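Last updated: Sep 20, 2023

Chapter 4
Choosing a Service Robot: The Treloar Kit

In this chapter we study a product as a buyer must study it, before any money is paid. The Treloar kit is sold by Grastholm as a two-arm robot with a simulator, and the simulator can be rented alone for 90 days. Many schools begin with this rental – it is cheaper, and a mistake in it breaks nothing.

The kit comes with 2,216 practice tasks. Almost 1,000 of them concern furniture, such as cabinets and tables. In our review we worked mainly with these. 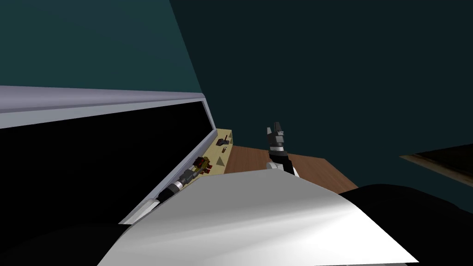 Figure 4.1. Simulated cabinet task, with one gripper upright in front of a wooden table.

When you read the seller's task list, ask first what is counted as success. Urmas Uibo, who tested the kit at Dusdale in April, found that the word had two meanings in the same manual. Section 4.1 compares them. Section 4.2 explains the license terms, and there the student should have a calculator ready – the price per seat changes with the size of the class.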